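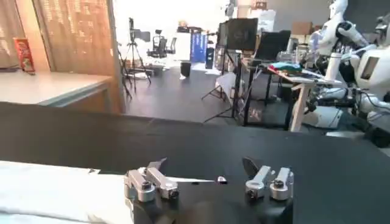
Frequently asked questions about renting a garden plot in Trerville

Who can rent a plot?
Any adult who lives in Trerville or in Nogueira. You need a proof of address not older than three months. Companies can not rent.

How much does it cost?
A standard plot is 772 per year, and a double plot is 1,290. Water is included in both prices. The key deposit is paid separately and you receive it back when you return the key.

Can I pay in parts?
Yes, in 4 equal parts. Please write this on the form before you sign it. Later we can not change the plan until the next season.

How long is the waiting list?
This depends on the side of the garden. The Zernow side moves faster, as the soil there is heavy and many people give up after the first summer. For the river side you should expect to wait more than one year.

What am I allowed to plant?
Vegetables, herbs, flowers and berry bushes. Trees are not permitted, also not in pots. Mint must stay in a container, please. We had very bad experiences with mint.

May I build a shed?
Only the small model shown in the garden rules, and only on a double plot. Greenhouses of plastic film are allowed from the first frost until the end of June.

Is there water in the winter?
No. The taps are closed when the nights become cold and we put a note on the gate some days before.

Can I bring my dog?
Yes, on a leash. It should stay on your own plot or on the main path.

What happens if I am away for a long time?
Tell us, and name a person who will take care of the plot. If the plot is not worked for two months and we hear nothing from you, we send a letter. After the second letter the contract ends.

Whom do I contact?
Martim Loureiro, at the office on the Roloria entrance. He answers letters also, but slower.

Last change of this page: 7/11/20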